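March – plate loader, Kidton shared workshop

Picked up where I left off with the sim of the bench. The real arm is still bolted to the old board with the stripped insert, so everything below is in simulation until the new top gets drilled.

Bench layout first. I moved the thermocycler model 200 mm toward the back because the wrist kept hitting its joint limit on the way down to the plate seat. That fixed the limit but brought the open lid into play. The planner was happy to swing the wrist straight through it, as the lid had no collision shape at all. The mesh from the Teltton part library comes in as one body and only the housing gets a hull. Split it in the mesh editor, gave the lid its own box, padded it by 3 mm. Planner goes the long way now.

Gripper: still on the Aguirre fingers with the flat tips. In sim they hold a plate by the short sides fine. On the real thing I expect slip until we glue something to the faces. There is leftover silicone sheet in the drawer under the drill press, please don't use it up.

Ran the pick and place overnight with random offsets on the plate holder. 2441 tries in the log. Most of the failures are at the seat, one finger landing on the raised rim and tipping the plate. Two things to change:

– come in straight down for the last part, no blending
– open the fingers less on release, they spread into the rim

Paused it this morning to check the approach from the side.
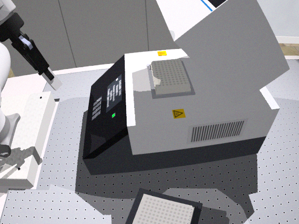 Skekdale sim, bench layout 2. Lid open, plate in the seat, second plate in the black holder in front, gripper empty.

Shadows are jagged at this setting. Doesn't matter for planning, but I want them cleaner before we try anything with the camera.

The lid is fixed open in this file. Closing it needs a hinge joint and I haven't measured where the axis sits. Calipers are at the other bench – will do it next time I'm in.

Saved as layout 2. Layout 1 is still in the folder, leave it there until the new top is drilled and I've checked the hole spacing against it.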